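Saturday, August 5, 2023

Slept until almost nine, which I never do, and I'm giving the chamomile the credit even though Yolanda would tell me it was the long walk. She's probably right! But I've been at the tea for three weeks of evenings now and I like it, so there.

So. The elderberry. I finally went and got it this morning from the herb place on Hendricks (the one with the bell on the door that makes everybody jump) and Brisa Alvarado was behind the counter, and we talked for so long that a line built up behind me and I had to pretend to look at lozenges while she caught up. I asked her straight out whether dried berries were as good as the bottled syrup and she said it depends on what I mean by good, and that she can't promise me I won't get sick in December no matter what I buy from her. I liked that. The last place I went to, out at Canbridge, the man wanted to sell me 80 dollars of drops for my "liver energy" and I had only come in for peppermint.

She did say, very firmly, to cook the berries properly and never to nibble on them raw, and to keep the honey kind away from my sister's baby until well past the first birthday. I knew the honey one. I did not know the berry one, and I've been putting things in my mouth off hedges since I was six, so that was a bit of a chill.

Other thing I bought: ginger, a big knobbly hand of it, and a bag of dried nettle that smells like a barn. Yolanda swears by nettle for her hay fever. I drank a cup at lunch and it tastes like the water you boiled spinach in. I'll give it the week. 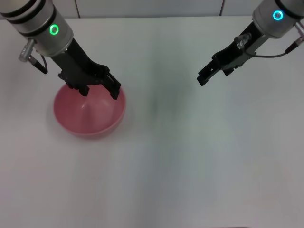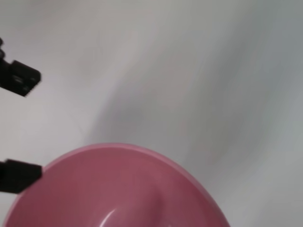
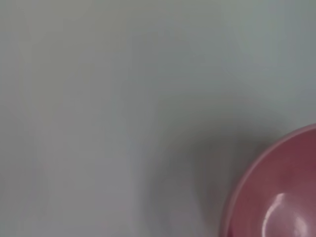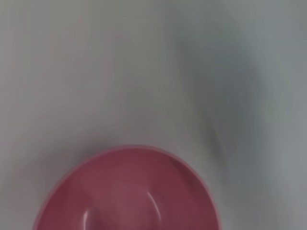

The syrup took most of the afternoon. Berries, water, ginger in slices, a cinnamon stick, and then you let it go on low until it's down by half, and the whole apartment smelled like Christmas with the windows open and the fan on. I strained it through the old cheesecloth and squeezed too early and burned my thumb, and then of course it got on the dish towel, the good one, and that purple is never coming out. Honey goes in once it's cooled. I got three jars out of it, two proper ones and one that used to be mustard. I washed that one twice and I still think I can smell mustard.

Called Yolanda to brag. Yolanda Iwasaki has made this every year since before I met her and she had questions. Did I write the date on the lids (no). Did I put it in the fridge (yes, I'm not a child). Was I going to tell Dr. Dretlow I'm taking it, what with the blood pressure pills? And I went quiet, because I hadn't thought of that at all. I have it in my head that if it comes out of a berry it doesn't count as taking something, and she's been after me about this since the licorice tea business last winter. So I wrote it on the pad by the phone, elderberry AND nettle, and I'll ring the office Monday and not have any of either until they call me back. So much for giving the nettle its week.

I'm a little sulky about it. Three jars sitting in there looking gorgeous and I'm not allowed one spoonful.

Had toast and an egg for supper. Wrote the date on the lids. Chamomile again tonight, with the heel of the honey, and I put chamomile on the pad too while I was at it. My thumb is still sore, so I've got some of the aloe on it from the plant on the sill, poor thing, it's down to four arms and leaning. Must repot it tomorrow if the hardware store has the small clay ones.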